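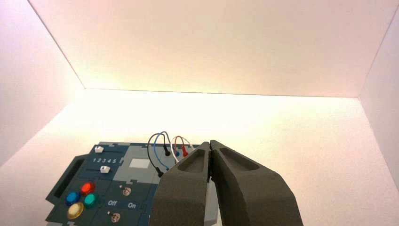

26/06/2020

Tired. Long one at club. Our group got the board today, the Skorkau team gets it in July so we have to be done by then. Started with the red button, then the others, then the sliders. Wrote the press routine as Pan, the plug one as Lolau (dumb names, they stuck). Pan ran 21 tries and I logged 12 good ones. Lolau is another story. Keeps coming in too low on the plugs and I cant tell if its my offsets or the wrist angle.

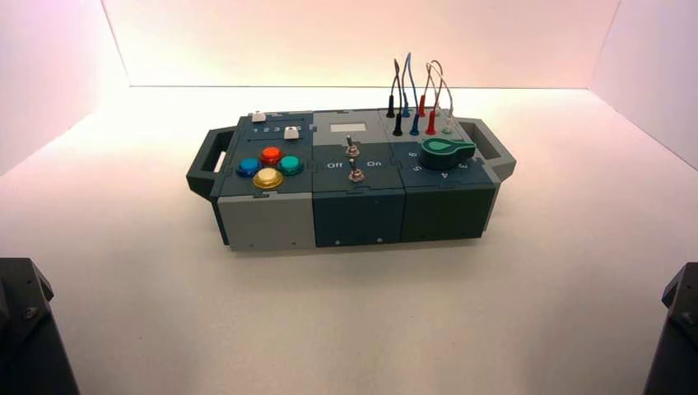 Want to leave the green knob for last, turning is a whole other file and mine is already 641 lines. Toggles tomorow. Need to ask if Cleltmont scores Off to On and back as one move or two, rules dont say. Also forgot to save the slider positions, so redo those first thing. Hand hurts from typing. Bed.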